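The Drellesik group at the Costolow Robotics Laboratory has posted its results on two-arm cable handling. A short thread on the method follows. (1/6)

Joining a cable to a connector asks two arms to agree on one small point in space. Most systems plan each arm separately and correct for error afterward. (2/6)
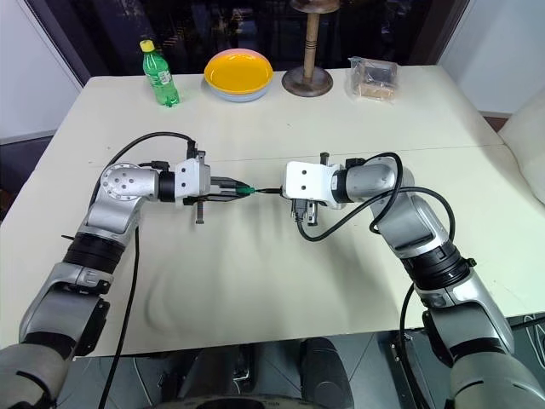
Our method, Raklow, plans for both grippers at once. One arm holds the connector, the other brings the cable end, and a single policy sets the motion of the pair. (3/6)

Training used 1000 demonstrations. A second version was trained on 100 — the drop in performance was smaller than we had expected. (4/6)

Each version was then tested over 40 trials per cable type. Thin, flexible cables remain the hardest case, and the paper reports those failures in full. (5/6)

Code and trial logs will be released in May. Questions about the data may be sent to the laboratory's main office. (6/6)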